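3.2 Tyre and foam preparation

All runs used the same chassis, a four-wheel-drive 1/10 touring car sold as the Premov, with the kit shock absorbers and the kit gearing left alone. The only parts changed between runs were the tyres and the foam inserts inside them. We compared four insert types: the soft open-cell foam supplied with the car, a firmer open-cell foam from Flernano, a moulded closed-cell insert from Clollier, and no insert at all. The last of these is not something a club racer would choose, but it gave us a lower limit for sidewall support.

Tyres were bought in one order in September and kept in a closed cupboard until needed. Rubber compounds of this sort are known among users to harden with age and with exposure to light, and we wanted the first and last sets to be as close to each other as we could manage. Each tyre was weighed before mounting. Any tyre more than one gram away from the middle weight of the batch was put aside and used only for practice runs.

Inserts were cut to width with a hobby knife against a steel rule. The moulded inserts needed no cutting. Wheels were wiped with solvent, the tyre was seated by hand, and thin cyanoacrylate glue was run into the bead on both sides. Glued wheels were left overnight. Vent holes were drilled in the wheel and not in the tread, so that the contact patch was the same for every set.

Small parts and consumables were wrapped before storage and opened on the day of use. Handling followed the same order for each set.

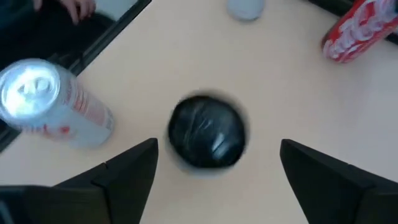

Figure 7. Item in black plastic wrapping on the worktop.

Sets were numbered on the inside of the wheel, where the number could not be read by the driver. The person fitting the wheels knew which insert was in use and the driver did not. It is likely that the driver could tell the empty tyres from the rest within a corner or two, and we make no claim that those runs were blind in practice. Between the two open-cell foams the driver's guesses after each run were no better than chance.

3.3 Track and running order

Running took place on an indoor carpet track belonging to a model car club. The layout, which the club calls the Chien, has a long straight, a hairpin at the far end and a group of slow corners in front of the drivers' stand. It was left unchanged for the whole of the test period. The carpet was vacuumed each morning. No tyre additive was applied, as additives are difficult to dose evenly and some of them soften the rubber for longer than a single run.

Each insert type was run for 21 laps at a time. The first four laps of every run were discarded to let the tyres come up to temperature, and lap times were taken from the transponder loop for the remainder. Laps with a crash or a marshal's help were struck out by the timekeeper at the time and were not looked at again. The battery was changed after every run and charged to the same end voltage. The running order was drawn by lot for each session so that wear on the carpet and tiredness in the driver would not fall on one insert more than another.

Ride height was checked with a stepped gauge at the front and rear before every run. This proved to be worthwhile. The moulded insert holds the tyre slightly taller than the soft foam does, and without correction the car would have run higher on those sets. We brought it back with the spring collars, which changes the preload a little. A reader who wishes to repeat the work may prefer to leave the collars alone and accept the difference in height; we have no strong view on which is the better control.

Tread temperature was read with a contact probe at the inner edge, centre and outer edge of each tyre as soon as the car was lifted from the track. The probe takes a few seconds to settle, so the fourth tyre measured has had longer to cool than the first. We always began at the front left and worked clockwise, and the readings in the next section should be compared wheel by wheel, not across the car.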